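We use cookies to remember your preferences and measure traffic. Accept all / Manage choices

Puvitz Peel-and-Stick Wallpaper: Four Months On, and I Still Have Questions

June 1, 2024

Peel-and-stick wallpaper has been sold to renters for years on the same promise: it goes up in an afternoon, it comes down in ten minutes, and the wall underneath never knows. I've hung enough of it to distrust all three parts of that. So when Puvitz brought out a heavier line that is supposed to fix the shrinking seams and the curling corners, I bought it with my own money and put it in the worst room I have.

That room is a back hallway with one outside wall, a radiator, and a closet door that bangs. It went up in February. Total cost was $126 for the paper, plus a plastic smoother and two packs of blades I would have needed anyway.

What the box says

The box says "repositionable up to ten times." It also says "suitable for most painted surfaces," and the word "most" is carrying a lot there. Inside is a folded sheet that narrows it down: no flat paint, no fresh paint, no texture, no bathrooms without a fan. If you take out all of those, a good share of rental walls are gone. My hallway is eggshell over old plaster, and I had to write to the company to ask whether plaster counted. They answered after nine days and said it "should be fine."

The rolls are narrower than the Brarncombe ones I used before, so you end up with more seams. I don't see how a product sold on its seams gets away with that, but there it is on the label if you read it.

Hanging it

The first strip went up well. The backing is scored every foot, and that's a real help when you work alone. The second strip did not go up well. The vinyl is thick enough to hold its shape, which sounds good until you're trying to ease it around a door frame, and then it fights you. I pulled that strip and reset it three times. By the third time the adhesive had picked up enough plaster dust that one corner has never sat flat. So much for ten.

Cutting is better. A fresh blade goes through cleanly and the printed face doesn't tear. A blade that has done four cuts will drag, and when it drags on this stuff it leaves a little white fringe that shows from across the room. Change blades more often than you think you should.

Matching the pattern

Big florals look wonderful in a catalog and cost you money on the wall. A small print repeats every few inches and you waste almost nothing. A large one may repeat every two feet, and each new strip has to start at the right point, so the leftover piece goes in the trash. The Puvitz calculator on the order page doesn't ask which pattern you picked. It gave me the same number of rolls for a plain stripe as it did for the largest print in the range. I ordered one extra and used nearly all of it.

Scale is the other trouble. A sample the size of a paperback tells you nothing about a motif bigger than that, and wrapping a small space in one is a commitment. Yellow makes it more so, as it throws its color onto everything near it. Vases and red roses on three sides and overhead is a lot of paper to live with, even with gray marble to rest your eyes on.
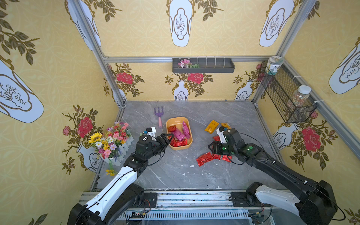
Seams after four months

I was ready to be rude about this section and I can only be half rude. Of the seams on the inside wall, none has opened. On the outside wall, above the radiator, two have pulled apart by about the width of a pencil line. You notice them in the morning when the light comes in sideways. Puvitz says the heavier vinyl "resists shrinkage," and I suppose it does resist, for a while.

Overlapping the strips slightly would have hidden it. The instructions tell you to butt the edges. If I did it again I'd overlap on any wall that gets warm and live with the ridge.

Corners are worse. Inside corners look fine if you cut and start a new strip. The one outside corner I wrapped has lifted at hand height, where people brush past it. I have pressed it back down a dozen times. A dab of seam glue would settle it, but then it's no longer removable, and the removable part is what I paid extra for.

Cleaning

It wipes down with a damp cloth. Crayon came off. A coffee splash came off. A scuff from a suitcase wheel did not come off, and rubbing at it took the sheen away, so now there is a dull patch with a scuff in it. The box says "scrubbable." I would call it wipeable.

Taking it down

I peeled a test strip behind the closet door, partly for this review and partly because I wanted to know before I had to know. Warmed with a hair dryer, it came away in one piece and left a faint tackiness that soap took care of. Cold, it brought a flake of paint with it about the size of a fingernail. The product page shows someone peeling a whole panel with one hand and smiling. Bring the hair dryer.

Four months isn't a lease, either. The glue on my old Brarncombe paper behaved beautifully at four months and like tar at two years. I can't tell you yet which way this one goes and neither can the reviews on the Puvitz site, 763 of them when I looked, a great many of which seem to have been written the same week the paper went up.

How it compares

Brarncombe is cheaper, wider and thinner. It's easier to hang and it shows every bump. Its seams opened sooner in my last apartment, though that place was also damper, so I wouldn't swear to the difference.

Kuipers makes a paste-the-wall paper that isn't sold as removable and comes off dry in whole strips if you primed first. It looks better than either one. It's also a proper job, with a table and a bucket, and you need your landlord to say yes.

Stemach sells a fabric type. The samples I have feel lovely and the print looks soft, almost faded. I haven't hung a full wall of it. The price put me off.

Should you buy it?

For one inside wall, in a small or medium print, on sound satin paint: fine. It looks good from where people stand. I'd pay for that again, probably on sale.

For a whole room, I'd want a longer track record and a calculator that knows what a pattern repeat is. For anything near a heat source, I'd skip it. The warranty covers "manufacturing defects" for one year and leaves out heat, moisture, movement of the wall, and improper installation, and I'm struggling to think what a seam could open from that isn't on that list.

I'll check the radiator wall again next February and add a note here.

Get our reviews by email. One message a month, unsubscribe any time. Enter your email address / Sign up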